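# Getting my photos back (and what I learned doing it)

Semester project report, Digital Forensics and Storage elective
Supervisor: Consuelo Pacheco

So I should start with why I picked this topic. In December I wiped the memory card from my old tablet. I had it in the card reader, I had my backup drive plugged in as well, both of them were called "NO NAME", and I formatted the wrong one. Half a second of clicking and there went my cousin's wedding, all my first-year field trip pictures and a folder of recipes my nan had dictated to me as voice memos. I carried on like a pork chop for an evening and then decided I might as well get a grade out of it!

The question I ended up with was pretty simple: if an ordinary person deletes files from a card by mistake, how much can they get back with software they can run at home, and how much does it matter what they do in the first hour? Consuelo made me drop the bit about phones' internal storage, which was good advice. Most newer phones encrypt everything and I'd have spent the whole semester stuck on that.

## Setting up

I used 14 memory cards, all the same size, most of them bought from the clearance bin at the uni shop and a couple lent by Lovisa Engström from my tute (thanks Lovisa, you'll get them back, I promise). Each card got the same 1000 files copied onto it: photos, short videos, voice memos, and a handful of documents. I wrote a little script called Dogbe to do the copying and to make a checksum for every file, so that later I could tell a properly recovered file from one that only looked okay from its thumbnail.

Then I split the cards into two lots of 7. The first lot had their files deleted and were pulled straight out of the reader. The second lot had their files deleted and then went back into a camera, and I took 50 new photos on each before stopping. The second lot is meant to be the person who doesn't notice until they get home, or who notices and keeps snapping anyway because it's a birthday.

For recovery I ran two programs. Clarkix is the paid one (I used the student licence) and Ullgate is the free one with the ugly menus. I made a full image of every card first and let both programs loose on the image only, never the card. If you take one thing from my report, please take that. 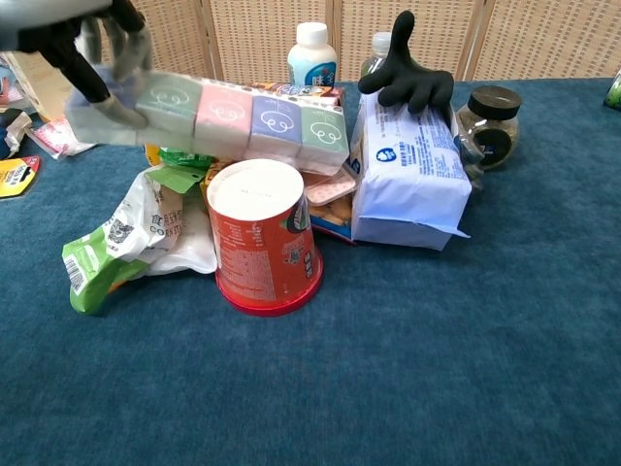

File carving took me ages to understand, so I'll have a go at explaining it the way I wish someone had explained it to me. When you delete a file on these cards the contents mostly stay put, and what goes is the entry saying where they start and which blocks belong together. Think of a multipack of tissues, four packets in a row, pale green, pink, lavender blue and mint green, all held together by clear plastic. The file system is the plastic. Take it off and leave the packets side by side and you can still tell they go together, but scatter them through a week's groceries and you need some other clue, like the white swirl logo that's on every one. Carving software does the same sort of thing: it goes looking for the patterns that a JPEG or a video file begins with, then grabs what comes next and hopes. Files saved in one unbroken run come back beautifully. Files saved in pieces come back as the top third of somebody's face and then grey.

## What happened

The first lot went better than I'd dared hope. Both programs found nearly all the photos and the checksums matched, and Clarkix kept the original names and folders too, which saved me so much sorting. Ullgate gave me everything as a long list of numbers. Fine if you only want the pictures, a pain if you want to know which field trip you're looking at.

The second lot was a mixed bag. Photos still did okay, but the videos were awful, mostly because they're big and more of each one was sitting in the way of the new pictures. A video would show up in the results with a sensible size and then refuse to play. I spent a whole arvo thinking my player was broken before I ran the checksums (lesson learned).

Voice memos surprised me. Ullgate found more of them than Clarkix did, on both lots, and I still don't have a solid explanation. My best guess is that Ullgate has a looser idea of what an audio file starts with, so it grabs more rubbish as well as more real ones. I'd want to look at that again with other audio formats.

## Things I'd change

- Use different brands of card. Mine were nearly all from one bin, so I can't say much about cards in general.
- Fragment some cards on purpose. I relied on luck for this and the spread was uneven.
- Label the cards BEFORE deleting anything. I had to redo one because I'd mixed it up with its neighbour.
- Test a quick format as well as a plain delete, seeing as a format is what started all this.

I also tried the whole routine at Grarnham, the repair shop where I do casual shifts, on my own wedding card. The wedding photos came back with names and all. The field trip ones came back in bits. I got all of nan's recipes except the date scones, and I've rung her about those, so she's going to read it out to me again on the weekend.

The Dogbe script and the checksum lists are in the appendix folder on the course drive.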